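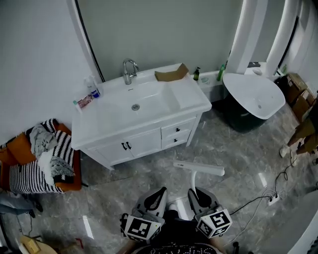
The gripper with its fingers open, sink unit and toilet beyond.

Traltenska Workshop, gripper build evening
Minutes of the Wednesday meeting, April

Present: Rodica Dinu (chair), me (minutes, biscuits), the usual bench lot, plus two new faces who came for the soldering and stayed for the arguing.
Apologies: Vidmont group, who are all moving their lathe.

We started at 7.40 because I couldn't find the key to the stationery drawer and then didn't need it. I've written this up from my notebook, so if I have put words in your mouth, shout before next time and I'll fix it.

1. Last minutes

Agreed, apart from the bit where I wrote that the spring in the trigger was "fine". Rodica would like it recorded that she said "fine for now". Recorded!

2. Where the gripper has got to

Rodica took us through it. The fingers are the second set, printed in grey, with black pads on the inside faces. The first set flexed too much at the tips and we all know about the mug. The new ones are thicker at the root and she has run the trigger 944 times on the bench with a clicker in her other hand, which is more patience than I've got. No cracks that she can find, though one of the finger pins has started to work its way out and needs a proper clip on it instead of tape.

The marker cubes are on both fingers now, one each. There was a long chat about whether they want to be cubes at all, as flat tags would be lighter and wouldn't catch on things. Rodica's view is that the cubes are easier for the tracking to pick up when you turn your wrist, and having tried it with flat tags on my own arm at home I'm with her. We keep the cubes. Somebody asked if we could round off the corners, and the answer is yes, as long as you leave the printed patterns alone with plenty of white round them.

Action: Rodica to fit clips to the pins. Me to buy the clips, and to buy the right size this time.

3. Trying it in the bathroom

We spent a good half hour on this, so bear with me. The bathroom is a nasty place for a gripper and that was rather the idea. The tiles are shiny and throw the light back in streaks, and the sink is glossy, and so is the tap, and the tracking has never much liked shiny things. Rodica wants the marker readings compared with the blinds open and shut before anybody touches the software. I said I thought the software was the problem. We agreed to do hers first (it's quicker, and she's usually right).

Jobs we'd like it to manage in there, in the order we argued about them:

Pick up the toothpaste tube from the counter and put it down again without squeezing it.
Open one of the cupboard doors by its small black handle.
Pull out the top drawer by the knob.
Lift a pump bottle from the left end of the counter and put it in the cardboard tray on the right.

The drawer got the most discussion. A round knob gives the pads very little to hold, and if you come in at a slant the fingers just slide off. One of the new people suggested a shallow notch in the pads, which I thought was very good for a first evening. The bench lot want a softer pad all over. We'll try both, one on each finger if need be, though Rodica pulled a face at that.

The toothpaste is mostly a question of trigger feel. At the moment you get nothing, nothing, nothing, and then everything. A weaker spring might sort it out. I have a bag of them from an old Rivora printer and will bring the lot.

Action: everyone with a spare spring, bring it. Notched pads to be drawn up by our new recruit, with help from whoever's on the good computer.

4. Cables

Moved up the agenda by me. There are black cables across the floor to the floor socket and I'd like them tidied before anybody does a run walking backwards. Agreed without a vote. We need flat cable cover, and 8 metres of it will do us with a bit left over for the hallway. Rodica asked whether we could come off the mains altogether and run from a battery pack. We could, but the pack we own weighs more than the gripper does, so that's one for later in the year.

Also please keep the cables away from the sink. I know. I'm still saying it.

Action: me to order the cover.

5. Weight and sore wrists

Several of us find that after 40 minutes the wrist starts to complain. There was talk of moving the handle back, or adding a strap, or simply swapping over more often. I tried a strap made out of an old rucksack and it helped but it was sweaty. Rodica has an idea for a shorter handle with the trigger further forward and will print one in draft quality so we can all have a squeeze before she commits to a long print. Turns are limited to half an hour until then.

6. Money

The filament order from Schnyder came to 90 pounds, a bit more than we'd planned, but it did include the roll of white. There's enough in the tin for clips and cable cover. There isn't enough for the second tracking camera, and we went round that one twice and then had tea. If anybody has a camera they aren't using, a loan would be lovely.

7. Anything else

The bathroom is still a bathroom, so put things back on the counter after a run — and write down where they were first, or the next person's notes make no sense.

Please label your print files with something better than "finger_final_new". We've got four of those and they are all different.

Vidmont have offered us an afternoon on their bench once the lathe is in. Gratefully accepted. I'll ask what they'd like in return, probably help with the lathe.

The soldering table needs a new sponge.

8. Next meeting

Same place, same evening, two weeks on. Blinds test first, then springs, then pads if they're printed. Rodica is chairing again as none of us got our hands down fast enough to make it somebody else. Doors open at seven and I'll bring the springs.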